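Opinion | Robots & Automation

Put It in the Log, Even When It's Boring

Print this | E-mail this | 53 comments 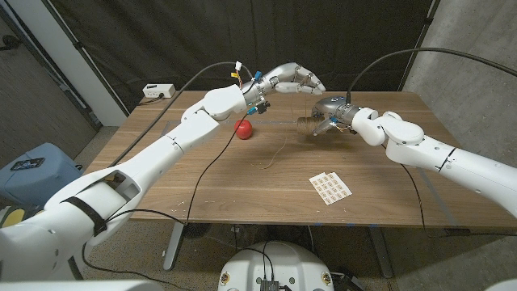
I've been arguing with people about robot lab rules for most of August, and I've decided to stop doing it in hallways and do it here, where at least I get to finish a sentence.

My complaint is simple. We have plenty of rules about keeping people's fingers safe around moving arms (good, keep those, please!) and almost none about how we run and record the work itself. Anybody who has been handed a folder of somebody else's manipulation trials knows what I mean. You get 800 episodes, a readme with one line in it, and a file called notes_final_2 that stops halfway through. Was the hand recalibrated in the middle? Did the operator change? Why does the arm start from a different pose after lunch? Good luck.

At Prakora, where I spent three years before I started writing about this stuff more than doing it, our rule was that you logged the failures. That was the whole rule, and we still broke it all the time. You're tired, the hand drops the thing, you reset and go again, and the dropped one just sort of evaporates. Do that for a week and your success rate looks wonderful. Then somebody in another building tries to repeat it and thinks they've bought a bad hand.

So here are the things I'd like to see written down as ordinary good practice, the way a kitchen has a sheet by the sink.

First, cables. I know, I know. But I'd bet a decent lunch that cables spoil more two-arm sessions than software does. A hand with that many joints needs power and data, and all of it has to get from the wrist to somewhere else without tugging on anything. People route them on the first day with the arms parked, and then the arms move. My rule would be that you run each arm slowly through its full reach, cables on, before the first trial of the day, and a second person watches. Not the operator. The operator is looking at the fingers, always. If a cable drags across the table when the arm reaches, you write that down, and you either fix it or accept it for every trial in the set. What you can't do is fix it at trial 53 and carry on as though it were all one batch.

Second, the calibration sheet. If you use a printed pattern, tape it down or take it away, and say which. I once lost most of a month to a sheet that slid a tiny bit every time somebody wiped the table. The numbers drifted so gently that we blamed the left shoulder, then the right shoulder, then each other.

Third, and this is the one that gets me called fussy, objects. Everybody has their favorites. Fruit is popular, and fair enough, it's cheap and it's round and visitors get it right away. But "apple" isn't a specification! Real or plastic? How heavy? Same one every day, or do you swap it when it goes soft? Twine is even worse, and I love twine, I think more labs should use it. A spool is easy to describe until the end works free, and then you've got a rigid object with a floppy one attached. Two labs can both report "grasped the spool" and one of them had the tail tucked in and the other had it all over the table. Those are different jobs. Say which one you did.

The usual answer I get is that this kills the fun. Yuzhen Tian, who runs a small two-arm setup at Nitidmont and has far more patience than I do, put it to me more kindly. She thinks that if you make the paperwork heavy, the students will fill it in at the end of the day from memory, and then you've got records that are tidy and wrong. Messy and honest beats that. She's right, and it took me a while to admit it, mostly because I'd already written the tidy version of the form and was quite proud of it. It had 3 tabs.

What I'd do now is a lot smaller. One page per session. Who was driving, what was on the table, what got moved or repaired and after which trial, and how many attempts got thrown out and why. Fill it in while you're resetting. If it takes longer than the reset, the page is too long and you should cut something.

The other pushback is about standards bodies, and it goes something like, shouldn't we wait for the grown-ups to publish one? Look, I like a good standard. I've sat in the meetings. But a formal document takes years, and it tends to arrive describing the hands people were using when it was started. The habits can start tomorrow at nine in the morning with a clipboard. When the standard does come along, it'll be better for having some habits to copy from.

I do think funders could push a little harder. The Gondura grants already ask for a data plan, and every data plan I've read says "data will be documented appropriately," a phrase that means whatever you need it to mean the night before the deadline. Ask for a sample session page instead. Ask for a bad session, even. I'd trust a lab that showed me its worst afternoon before I'd trust one with a nice chart.

A reader from Donnelly wrote in after my last piece to say their group had kept 2202 trials on file, every drop and fumble included, and that the fumbles were the part other people kept asking for. I believe it. I'd ask for them too — and I'd want to know where the cables were.

Anyway, that's my August rant. If your lab has a session page that people really fill in, send me a blank one. I'll post the good ones next time, with your name on or off, your choice.

Share (3) | Print this | E-mail this

Filed under: Opinion, Good Practice, Robots & Automation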